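Open day at Shih shows how robots learn desk work

August 7, 2023

Visitors to the Shih workshop in Brellstead had the chance last week to see how people teach a robot to do small jobs in an office. It was the first open day since the group moved from its old rooms in Kirndale in February, and 339 people signed the guest book.

The workshop is working on a project named Skirkell. Its aim is a two-armed robot which can tidy a desk at the end of the day: put a phone back in its place, fold a cloth, move a cup away from the papers. The robot itself stood in the entrance hall and was switched off for most of the afternoon. Several children were disappointed by this, and the organisers have promised that it will run for longer next time.

Most of the interest was upstairs, where the demonstrations took place in an ordinary office. The teaching there is done without the robot. A person sits at the desk with a gripper in each hand and does the job slowly, many times. Each gripper carries printed black and white square markers, so that the computer can follow where it is and how it is turned. The recordings are used later to train the robot.

Chia-hao Kao, who leads the project, gave a short talk before every demonstration. He explained that the group first tried to steer the robot from a distance with joysticks, but this was tiring and one simple movement could take a whole morning. "With the grippers in your own hands you feel at once when you are doing it badly," he said. "With the joystick you only saw it, and usually too late."

He also spoke about the things which are still difficult. A telephone lying flat on a desk is one of them. It is thin and smooth, and its shiny face confuses the software. A person would slide it to the edge of the table without thinking, and the robot must be shown this trick in many small variations. Soft things such as cloths are harder again, and for these Mr Kao did not want to name any date.

Visitors could try the grippers themselves, in groups of seven. The sessions were planned for ten minutes each but nearly all of them became longer, and by three o'clock the queue reached down the stairs. A second desk was then opened in the next room — a good decision, although the people there had to wait until the computer was ready.

The opinions of those who tried were mixed. One retired teacher from Kirndale found the grippers lighter than she expected, but said that her wrists were aching after a short time. A young man who works in a warehouse asked if the robot would one day take his job. Mr Kao answered that Skirkell is made for desks and is much too slow for a warehouse, and he added that the question was a fair one and should be asked to every group that builds such machines. There was a longer conversation about it afterwards over coffee.

Some questions were about privacy. The recordings from the open day will not be used for training, and they were deleted the same evening. Anyone who wishes to take part in the real recordings must first sign a form, and can later ask for the material to be removed.

The workshop is now looking for 60 people from the town who would like to help with the recordings in the autumn. No experience is needed. Left-handed people are especially welcome, as the group has very few of them until now. A session lasts one morning or one afternoon, with breaks, and the travel costs within Brellstead are paid. Those interested can leave their name at the reception of the workshop or write to the office.

A smaller open day for schools is planned for the winter. Teachers who want to bring a class should contact the workshop early — the upstairs rooms are not large, and only three classes can be received.

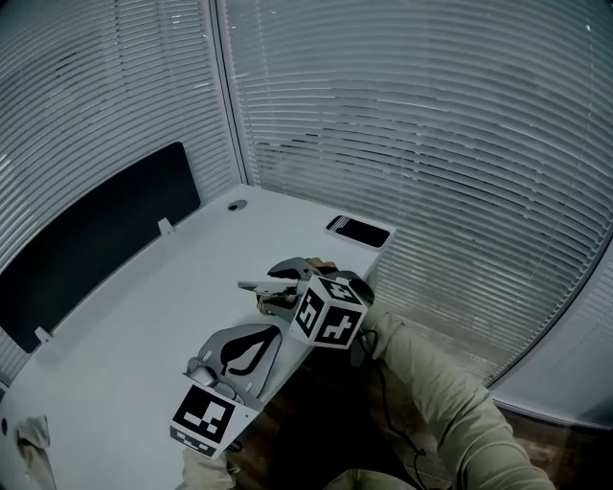
The entrance for school groups will be at the back of the building, next to the bicycle stands, where there is also a lift. Coats and bags can be left on the ground floor.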